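1/9/20, Vokilside shop, glue notes
Second round of hide glue tests for the Ziółkowski chair repairs.

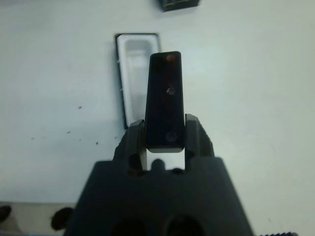 Soaked 21 g of granules overnight in cold water, then warmed the pot slowly. Too thick at first, so I added water by the spoonful until it ran off the brush in a thin string. Clamped four oak offcuts and left them on the shelf by the door.

Batch from Sivley smells stronger than the last one but sets at the same speed. Cyprian wants the leftover kept in the fridge, labeled. Jar 412 is the old mix, please don't use it on the chairs.

To do: break the offcuts, order more granules, find the small brush.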